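How do I hang paper letters on fabric without them curling?

Asked by Rosângela Xavier, June 23, 2024

I'm putting up a fabric backdrop for a display at the Plarnton library in September. It will have a title in big paper letters. I did a test at home with glue stick on black cotton and half the letters had curled at the corners by morning. The cloth is 62 inches wide and I have to give it back clean. Is there something better than glue?

2 answers

Tudur Kneath

Use pins and heavier paper. Regular copy paper will curl no matter what you do. Get card stock and put two pins in each letter, one high and one low. Stretch the cloth tight first or the letters will sag with it. Mixed colors read fine on black, pale ones included.
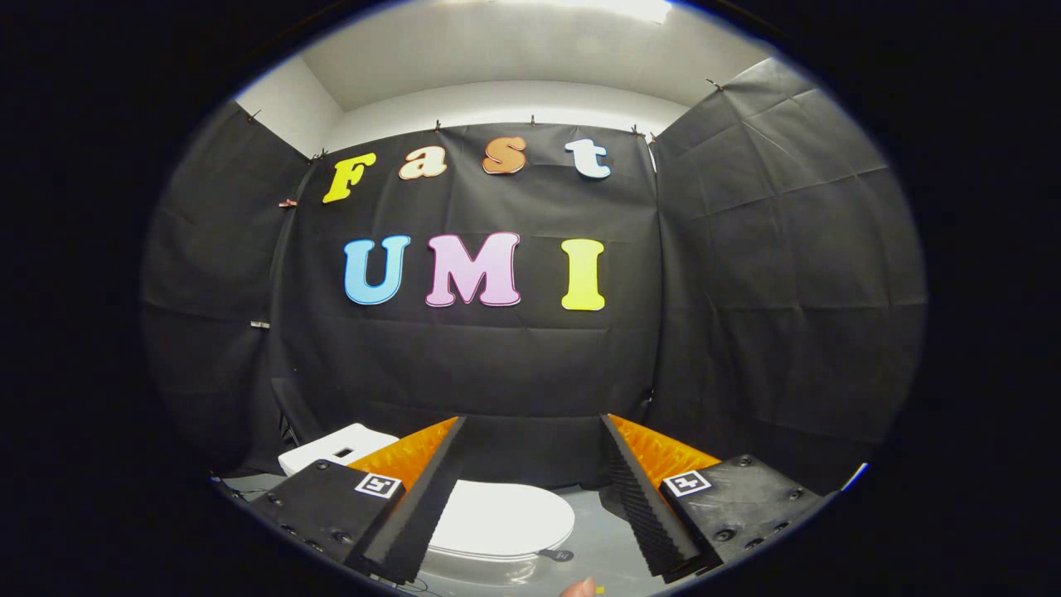 Cut-out letters pinned to black fabric, two rows.

Lay the whole title out on the floor before you pin anything -- spacing is harder to judge once you're up on a ladder. I start with the middle letters and work out to the ends. Dressmaker pins leave very small holes in cotton, and most close up if you rub them with a fingernail. Test a corner first, as it isn't your cloth.

butano408

double sided tape. worked for me on felt, never tried cotton. might leave gunk though so maybe don't if you have to return it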